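**Thread: can they do the boring jobs yet? (shop floor, kitchen, whatever)**

**odik_dave** wrote:

Starting this again because the old one got locked. Question is simple. Would you let a machine do a chore in your house or shop, today, with you out of the room? Not a hoover. Proper picking up and putting down.

My view, no. Not for years. I've run a greengrocers in Flultville for 11 years and half the job is feeling whether a thing is ripe.

**Trornitmont_Tess** wrote:

Depends what you call a chore. Putting fruit on a shelf isn't judging fruit. Two separate jobs, and you pay a Saturday kid for one of them.

Look at the left hand here, it's got hold of the basket by the handle. That's the bit I care about. 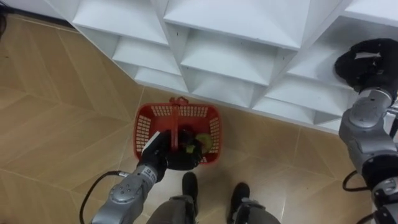 *Basket held with the left, right hand still empty. One green fruit to go at.*

Those cubbies aren't easy either. All slopes and points, no nice flat plank to aim at. I'd struggle to stack that display neatly myself.

**gaffer_tape** wrote:

Basket's sat on the floor tho. It's holding a handle on something that isn't going anywhere. My toddler can do that

**Trornitmont_Tess** wrote:

Your toddler would tip it over.

**gaffer_tape** wrote:

fair

**odik_dave** wrote:

See this is what I mean. Everyone gets excited over one basket. I've got 6 crates of veg in by the time the shutters go up, some of it wet, some of it in nets, and a customer stood in the way. Show me that.

And who bends down to a floor basket all day? Put it on a trolley. If the thing needs the job laid out specially then the job's been done by whoever laid it out.

**Consuelo Figueroa** wrote:

Disagree with Dave, sorry. We lay the job out specially for people too. Every shop I've worked in had tape on the floor, crates at waist height, a list by the till. Nobody said the staff couldn't do the work.

I did stock at Figueiredo (the homewares place, not the cafe) and the slow part was never lifting. It was one hand full, other hand full, nowhere to put anything. Two hands doing two different things is most of shelf work. One keeps the basket where you want it, the other goes up to the shelf. So I look for that first and I think it's a bigger deal than people here are making out.

Soft stuff is where I'd worry. Bruising. You don't see it till next day and by then it's on the reduced shelf.

**mopbucket2302** wrote:

Agree on bruising. Pears worst. Peaches forget it

Also speed?? No one ever says how long. A still tells you nothing, could be ten seconds could be the whole afternoon

**gaffer_tape** wrote:

^ this. Time it or it didn't happen

**Trornitmont_Tess** wrote:

Ok but slow doesn't bother me at home. If it takes an hour to put my shopping away while I'm at work, so what. Shop is another matter, I'll give you that.

Consuelo's point about two hands, here you go:
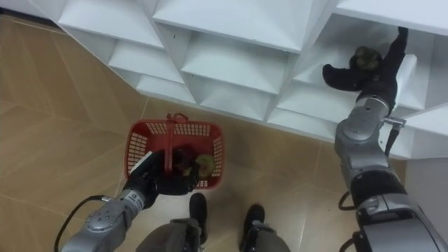
*page 2*

**Trornitmont_Tess** wrote:

Right hand up in the cubby with a green fruit in it, kiwi looking. Left hand down on the basket handle at the same time, another green one in there. High and low at once. Try it yourself, arms that far apart, looking at only one of them.

**odik_dave** wrote:

It's got the fruit in its hand, Tess. Hasn't let go of it. Letting go is the job! Anybody can carry a kiwi to a shelf. Put it down so it stays where you left it on a shelf with slopey sides, then do the next one, then the next one without knocking the first one off.

**Consuelo Figueroa** wrote:

Dave's right that I can't tell from that whether it gets put down ok. Just above the shelf is as far as the picture goes. But the bottom of that cubby looks like a decent place to set something, and it's not miles off it. I'd be more nervous about getting the hand back out.

**mopbucket2302** wrote:

If those are kiwis they're the easy mode of fruit. Bit of fuzz, nice grip, don't bruise if you look at them funny. Grapes please. Or a bag of spinach. or one of those nets of satsumas where the net catches on everything, I hate them and I've got fingers

**gaffer_tape** wrote:

Satsuma net should be the official test

**nightshift_lou** wrote:

Coming at it from the warehouse side. We've had fixed arms for ages, bolted down, same box same place. Fine at it. Rubbish the moment a box comes in on its side. What's different with the ones on feet is they can in theory go where the work is. Home has steps, a cat, shoes in the hall. So my answer to the first post is shop before house. Shop floor's flat and somebody sweeps it.

Wouldn't leave it alone with the public though. Not yet. Before opening, doors shut, one member of staff about.

**odik_dave** wrote:

Then I'm paying for the machine AND the member of staff.

**nightshift_lou** wrote:

Staff's there anyway doing the tills and the bread. You said yourself you're in before the shutters.

**odik_dave** wrote:

I'm in because I have to put the veg out Lou

**nightshift_lou** wrote:

...yes. That's the idea

**Trornitmont_Tess** wrote:

Ha. Dave what would change your mind, serious question.

**odik_dave** wrote:

A full basket, mixed, emptied onto a normal shelf, nothing dropped, nothing squashed, no one stepping in. Then the same again with a differnt basket. And it has to leave the bad ones out. I'm not having a mouldy one at the front.

**Consuelo Figueroa** wrote:

The bad ones thing I'd drop from the list. Sort them first, takes you two minutes. The rest of it seems a fair test to me. I'd add, turn the labels to the front. Drove me mad at Figueiredo, people never did it.

**mopbucket2302** wrote:

Kiwis dont have a front

**Consuelo Figueroa** wrote:

Tins, I mean tins.

**gaffer_tape** wrote:

My vote, house no, shop maybe, satsumas never. Also would have one tomorrow if it did the washing up, dont care how slow

**nightshift_lou** wrote:

Washing up's solved, it's called a dishwasher. Emptying the dishwasher is the one. Wet mugs, all different handles, cupboard over your head. Come to think of it that's the same job as the basket, low to high, one thing at a time. So if it gets good at fruit I'd expect mugs to follow.

**odik_dave** wrote:

Mugs smash.

**Trornitmont_Tess** wrote:

Buy the cheap ones. Right, bumping this in November and we'll see who's moved. Dave I'm writing your test down.

*Last edited by Trornitmont_Tess, 9/3/25. Reason: spelt satsuma wrong*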